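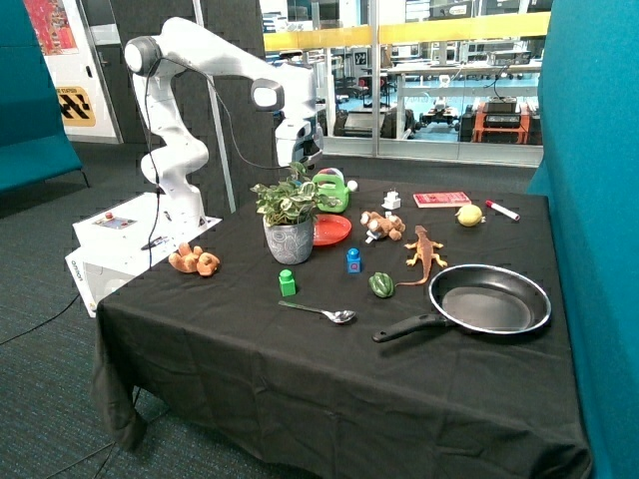 17th April, Vimomside table. Spent a good part of the morning going through the prop crates from Ilten, and I must say it's a cheering way to start a day, even if my knees disagree. The black cloth is the best thing we've bought in ages. The grey patterned pot used to vanish against the old bench top, and now it stands out nicely with all those green and white leaves spilling over it. I'd like to keep the plant near the watering can whatever else moves, partly for looks and partly so that I remember to water it (the can is a toy, so I'll be walking to the sink with a mug as usual).

The things on the table go on the Umville list under their everyday names, please, so "lemon" and "pepper", none of the stock codes. I had a go at entering the codes back in November and got as far as 448 before I lost heart.
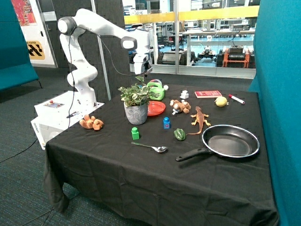

Plant, watering can and red plate, with the brown plush to the right of the plate.

I'm rather fond of the red plate next to the green can. It's a bit like a picnic! The cloth still bunches at the bottom corner and I'd love to find a couple of clips for it, the soft kind that won't mark the fabric.

Still to sort out is the kitchen end of the list.

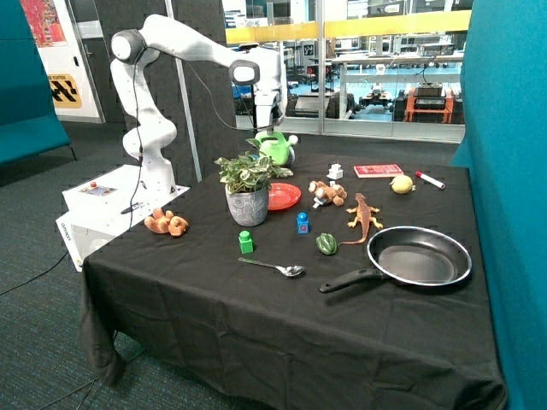

The frying pan and the spoon are both down as "utensil", and I'd sooner they had a line each. Mwakyusa have quoted us for more crates, 5 to a stack, and I've asked whether they do a shallower one for the small toys and blocks. Labels are running low too, so I'll order another 400 when I do the crates.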